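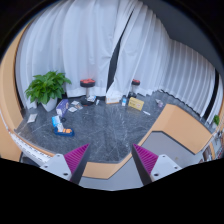 Home Projects Notebook Search
Search this notebook...
2 min read

Saturday, curtain bay

Back on the question of whether the white curtains do anything for echo. The Clornside sheet says they do. I have my doubts -- it also says the folds "hang themselves," and I spent the first part of the morning on a stepladder proving otherwise.

Clapped from next to the stools with the curtains drawn, then pulled back. Sounded the same to me at the low end, a bit duller up top. Wrote down 2470 for the drawn case and 2000 for the open one off the Vumus meter, then found the meter still set to the wrong range, so neither number is worth keeping. Repeat both.

The marble is the real problem, I think. Dark gray, hard, and no curtain is going to fix a floor. Hwang quoted a rug at 20 days. We'll see.

The plant by the curtains is supposed to "break up reflections." Says who? It's a plant. Leave it where it is anyway so the runs can be compared.

Next: 2 runs with the stools out, gap in the curtains pinned shut. Ask Terkholm for their test method before believing any more of their chart.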